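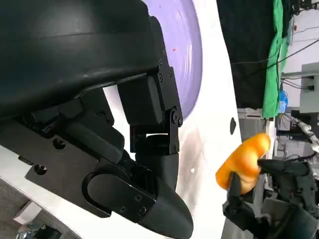
El depósito judicial de piezas de convicción de Irkusville abre sus instalaciones a profesionales externos una vez al año, en enero, y la visita se centra en la cadena de custodia: ingreso, descripción, precinto, traslado a sala y destino final. La fase que más tiempo ocupó fue la descripción en acta. El criterio del depósito consiste en consignar solo lo perceptible, sin atribuir marca, propietario ni función que no consten en otro documento. Una pinza robótica negra, por ejemplo, se inscribiría por su carcasa curva de acabado mate, la junta horizontal apenas marcada, el mecanismo articulado con un perno redondo de bisagra, los tornillos diminutos de las escuadras y la punta redondeada del dedo. Si funciona o no es materia del perito y va en pieza separada.

El edificio ocupa una antigua nave de la calle Hirnen, a espaldas de los juzgados de lo penal. Se accede por control de identidad y se deja el teléfono en consigna. El grupo era de 20 personas, en su mayoría letrados en ejercicio, con algún procurador y varios alumnos de prácticas. El recorrido empezó a las diez de la mañana en el muelle de recepción, donde cada efecto recibe un número correlativo y una etiqueta con el procedimiento, el órgano remitente y la hora de entrada.

La sala de registro tiene seis puestos. Cada puesto dispone de báscula, regla de referencia y lector de códigos conectado al programa Nalleck, que sustituyó al libro de registro en papel. Nalleck no permite borrar un asiento: toda corrección se añade como diligencia nueva y conserva la anterior a la vista. A preguntas de los asistentes, el personal explicó que las impugnaciones por rotura de la cadena de custodia se apoyan casi siempre en discrepancias entre la hora del atestado y la hora del asiento. Un desfase no invalida por sí mismo la prueba, pero obliga a la acusación a justificar el intervalo, y conviene que el funcionario pueda hacerlo con el documento de transporte.

El almacén principal se divide en estanterías abiertas, jaulas y una cámara para muestras biológicas, que solo se muestra desde el pasillo. Las estanterías suman 400 posiciones. El día de la visita había 69 efectos pendientes de resolución sobre su destino, varios de ellos vinculados a causas con sentencia firme. El retraso se debe a que el fallo no siempre se pronuncia sobre el comiso o la devolución, y entonces hace falta un auto posterior que ninguna parte tiene prisa en solicitar. Para la defensa, el punto tiene interés práctico: la petición de devolución puede incluirse en el escrito de conclusiones y ahorra un incidente en ejecución.

La última parada fue el taller de precintos. Se utiliza la bolsa Madigan de cierre numerado en tres tamaños. Cuando la bolsa se abre para una pericial, el precinto retirado se guarda dentro de la nueva, de modo que el historial de aperturas queda con el propio efecto. Se hizo una demostración con material de prueba. El cambio completo requiere dos firmas, y la segunda ha de ser de alguien ajeno al puesto que practica la apertura.

Quedó sin tratar la custodia de soportes digitales, que depende de otra unidad y no figuraba en el programa. Tampoco se entregó copia del protocolo interno; puede consultarse en la secretaría del depósito, en horario de mañana, previa acreditación profesional.

Imprimir | Enviar por correo electrónico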